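Why Is a T-shirt So Hard to Fold?

A T-shirt looks like the simplest thing you own. It has a front, a back, two sleeves and a hole for your head. It has no buttons and no zip, and it can't run away. And yet, if you ask most people under twelve (and a surprising number over forty) to fold one neatly, what you get back is a sort of cotton sandwich with a sleeve hanging out.

So what is going on?

Floppy things are awkward

Pick up a book by one corner. The rest of the book comes too, and it is still book-shaped. Now pick up a T-shirt by one corner. The rest of it slumps towards the floor and becomes a shape that has no name.

A book is stiff. Cloth is floppy. When you move one bit of a stiff thing, you know where all the other bits are going. When you move one bit of a floppy thing, the other bits please themselves.

T-shirts are floppier than most, and the reason is in the fabric. Look very closely at one, with a magnifying glass if you have one, and you will see rows of tiny loops. A T-shirt is knitted, just like a woolly jumper, only with much thinner thread. Loops can stretch, lean over and squash up. This is lovely when you are climbing a tree and rather less lovely when you are trying to make a straight edge.

Where do creases come from?

Cotton is made of long, thin fibres from the fluffy part of a plant. When cotton gets wet, the fibres loosen and can shift about. When it dries, they stay wherever they happened to be. If your T-shirt dried in a ball under a bed in Fomthorpe, it will remember the ball. It will not remember the bed, but your parents might.

Folding makes creases as well. The trick is to make a few tidy ones that you chose, in place of 158 that you didn't.

How to fold one

Start with a flat surface bigger than the shirt. A bed will do, although beds are soft and the shirt tends to sink in. A table is better, once you have moved the jam.

1. Lay the shirt down with the neck at the far end and the bottom hem nearest to you.
2. Smooth it from the middle outwards with flat hands. Push the wrinkles off the edges. Don't rush this part, however dull it is.
3. Fold one side in towards the middle, sleeve and all. If the sleeve sticks out past the far side, fold it back on itself.
4. Do the same with the other side. You should now have a long, thin rectangle.
5. Bring the bottom up to the neck, then fold in half once more.

The middle is the bit that catches people out. Wrinkles love to gather there, and a wrinkle that gets folded in becomes a lump. 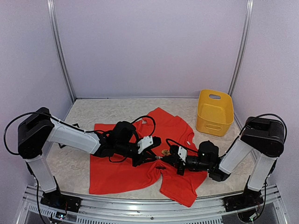 My cousins in Sallham say you should skip the smoothing altogether and give the shirt one enormous shake before you put it down. They have a point. A good shake straightens the cloth quickly, and it makes a splendid cracking noise. It also sends crumbs everywhere, so do it outside, or in somebody else's room.

Does it matter?

A bit. Folded shirts take up less room than scrunched ones, and you can find the one you want without emptying the drawer on to the carpet. But a crumpled T-shirt still keeps you warm, and after an hour of wearing it nobody can tell.

Try it yourself

Take two T-shirts of the same size. Fold one and scrunch the other, and leave both in a drawer overnight. In the morning, lay them side by side and compare the creases. Then put one of them on. If you choose the scrunched one, say it was for science.

Words to know

Fibre: a very thin strand, like a hair, that thread is made from.
Hem: an edge that has been turned over and sewn so it doesn't fray.
Knitted: made of loops of thread pulled through other loops.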